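Home Day Trips Making Things Wool About Search Menu

Sock factory open day at Clurnel

I have been trying to get to the Clurnel open day for years and something always gets in the way (rain, a cousin's engagement, the year I drove to the wrong end of Gekgate Road and gave up), so when it popped up again this March I filled the tank the night before and left in the dark. Sock people will understand. Everyone else thinks I'm a bit odd and that's fine.

The mill is the long cream building past the silos. There's a bit of gravel for parking but it was chockers by half past nine, so I ended up on the verge near the footy oval and walked back with my thermos. Entry was a gold coin in a bucket. They give you a sticker with a sheep on it, which I still had on at the servo on the way home.

First stop is the yarn store and oh, the smell! Lanolin and cardboard and machine oil. Cones right up to the rafters, mostly greys and navies for the school orders, but down the back was a whole bay of the mustard they do for the farm range. They buy in most of the wool already spun these days. The spinning side shut in 1998 and the old room is now where they keep the vending machine and the bikes. The woman leading our group had worked in there straight out of school and she said you could feel the floor hum through your shoes. I could have listened to her all morning but we had to shuffle along because the next lot were breathing down our necks.

Then the knitting floor. I'd imagined something bigger. The machines are only up to my shoulder, in rows, and each one is just making a sock, round and round and round, with the yarn whipping down from above, and when it's done there's a puff of air and the sock shoots down a tube and lands in a bin at the bottom inside out. I must have watched that a dozen times. A kid in front of me was trying to guess the moment and yelling "NOW" and getting it wrong, and then he got it right and the whole group cheered.

They had a cylinder out on a bench so you could get your nose right up to the needles. They're latch needles, same idea as the ones in my hand-crank at home except so fine I had to take my glasses off and hold them like a magnifier. Work socks use a coarser cylinder than the dress ones. I asked what happens when a needle breaks and apparently you see a ladder running up the leg and someone has to stop the machine and swap it, and the good operators hear it before they see it. I believe it, mine makes a horrible little tick.

Toe closing was my favourite and it's the bit most people wandered past. The linker still gets used on the Kaltier socks, the fancy ones, and every loop is put onto a point by hand so there's no ridge across your toes. The bloke doing it didn't look down once. He was chatting about his tomatoes the entire time. I've tried grafting toes on the couch in front of the telly and I have to turn the telly off.

After that it's boarding, where the socks go on flat metal feet and get steamed. Bring a hat or something to fan yourself with because it is HOT in there and the doorway is narrow. A few people turned around and went back out. Then pairing, which is done by eye at a big table under a skylight, and then the seconds shop, where I lost all sense.

Lunch was in the Adeyemi Hall next door, sausages and a very decent pumpkin soup, plus a slice table that had been stripped by the time I got there. One lonely hedgehog square. I had it. The hall also had a display of old packaging and a wall chart of the colours going back to the early days, including a dusty pink they dropped in 2000 and should bring back immediately, if anyone from Clurnel is reading.
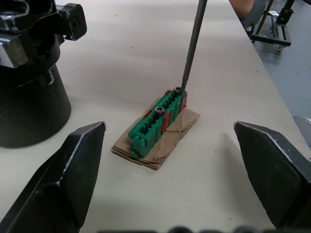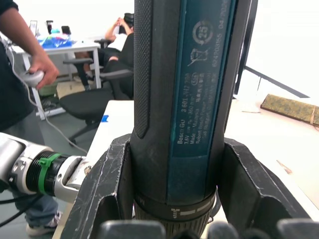

I came home with work socks, bed socks, a bag of odd cones and a firm plan to get my own sock machine going again before winter. It's been sulking in the shed since I snapped the heel spring. The base has to come off first and it's all tiny fiddly hardware, so I'm pinching the idea of taping a small part down onto a folded bit of cardboard, so it can't skate off across the table while you're at the screws. Mine usually end up under the freezer. I wouldn't mind a little cordless like that Bosch GO either, my wrist is not what it was and the label says 360 a minute, and I can tell you my wrist has never done 360 a minute. Old brass threads I'd still start by hand though. I chewed one up with a big drill once and I'm still cross about it.

A few practical bits if you're thinking of going next time. Get there early, the groups fill up and you can't book. Closed shoes or they won't let you on the knitting floor (two girls in thongs had to wait in the shop, poor things). Prams are okay everywhere except boarding. The seconds are sorted by size but not by colour so give yourself time to dig, and check the heels. Cash is quicker. The loo is round the side past the tank, and the door sticks, you have to lift it a bit.

Bed socks on as I type. Mustard ones.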